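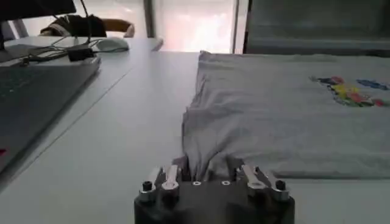 A gray T-shirt held at one edge in the gripper at Gradstead's test bench. The laptop stays within reach.

1/9/18

The engineer who runs gripper trials at Gradstead has a rule about demo videos. "I don't watch them," she says. "I ask for the log. If there's no log, I go back to my coffee."

She has spent the winter comparing two grippers on one of the dullest jobs she could find, which is picking up a T-shirt by its edge and moving it across a desk. One is the Tanguy, with metal finger links. The other is the Kullis, a softer design that costs more and comes with a thicker brochure. Both run off the same controller, made by Fetumero, and both were given the same shirts.

So far she has 1382 grasps on record. I asked which gripper was winning and she made a face.

"Depends what you call a grasp. The Kullis people count it if the fabric leaves the table. I count it if the fabric is still in the fingers when the arm stops. Those are very different numbers."

By her own count the Tanguy dropped or missed the shirt 209 times. She would not give me the figure for the Kullis until the runs are even, and I pushed her on that. Isn't holding back one number the same thing she complains about in vendors?

"Sure, you can say that," she says. "But it had a bad week with a loose cable. If I print that now, they'll be right to yell at me."

She is not much kinder about the Tanguy. It pinches well when there is a fold to pinch. On a shirt that has been smoothed flat, she says, the fingers tend to skate over the top, and the operator ends up nudging the cloth until it rumples. "Then you get a nice grasp and everybody claps. Well, who made the fold?"

Printed shirts are another sore point. She suspects the ink makes the cloth stiffer and easier to hold near the graphic, but she has run only 37 grasps there and won't call it a result.

And the wrist camera? She likes the view of the fingertips and distrusts nearly everything else about it. Strong daylight from a window washes out part of the picture, and the software's confidence score hardly moves. "That bothers me more than a drop. A drop I can see."

Gradstead wants a recommendation in February. She has asked for four more shirts, in heavier cotton, and a second operator who hasn't learned her habits -- she thinks her own hands have gotten too good at setting up the cloth. The shirts have been approved.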